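The label copy for the new Troscombe twelve-inch calls it "a timeless journey." So did the copy for the last one. I have played it nine times since Saturday and what I hear is a decent house loop at 101 beats a minute, slowed down so that people will call it deep.

Cherry Mae Tolentino can sing. Why bury her under so much echo that the words go missing? The Zikik remix is worse, and the pressing of 181 copies looks to me like a way of making a plain record seem rare.

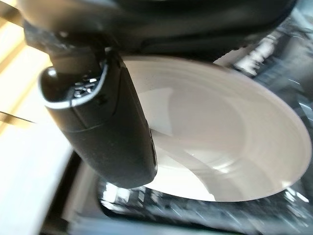
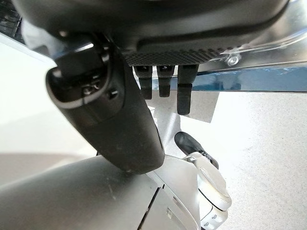
Is the vinyl worth buying over the download?

Only if you want the Mladenović dub on the B-side, which the download leaves out.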